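RELOADING ROOM INSPECTION, WITH COMMENTS
Drellance Rod & Rifle Club, Toledo. Walked May 30, 2010.
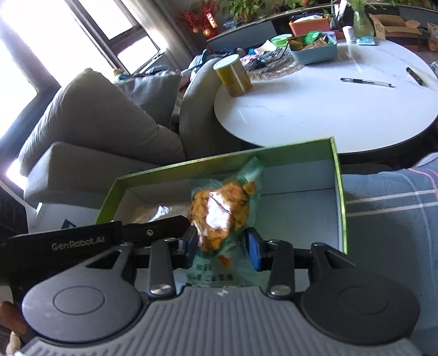 Bag of crunchy snack pieces.

1. Powder storage. PASS
Original containers, lids on, wooden cabinet. The cabinet door still sticks. A firm tug works better than the language currently in use.

2. One powder on the bench at a time. FAIL
Found two open cans within reach of the same measure. Both were put away and the measure was dumped. What came out of the hopper could not be identified and went out as waste. If you think you know which powder it was, you are the person this rule was written for.

3. Powder measure emptied and labeled after use. FAIL
See item 2. A strip of masking tape reading "the usual" does not count as a label.

4. Primers. PASS, WITH COMMENT
1,200 large rifle on the shelf, all in factory trays. The coffee can of loose ones from the April inspection is gone. Please do not tell me where it went unless it is still in the building.

5. No food or drink at the bench. OPEN
You are handling lead and then you are handling snacks. Wash with cold water and soap first, eat in the front room, and keep the bag there too. Fourth time on this list.

6. Scale zeroed and checked with weights. PASS
The Zaltska beam scale read true. The Cloltik digital wandered 2 tenths of a grain in ten minutes under the fan. Turn off the fan or use the beam.

7. Loading manuals present. PASS, BARELY
One current, one with the .308 pages missing. Charges penciled on the wall are not a manual. They have been painted over, again.

8. Casting pot and vent hood. PASS
Hood pulls smoke fine. Keep the water jug off that table. A drip in hot lead is quick and goes for the face.

9. Safety glasses. FAIL
7 pairs on the hooks, and five are too scratched to see a case mouth through. Replace.

10. Press log. PASS
Counter on the progressive reads 3,802 and the log agrees, a club first.

11. Fire extinguisher. PASS
Gauge in the green. Move the coats off it.

Items 2, 3 and 9 to be fixed before the room is used again. Item 5 whenever people feel ready.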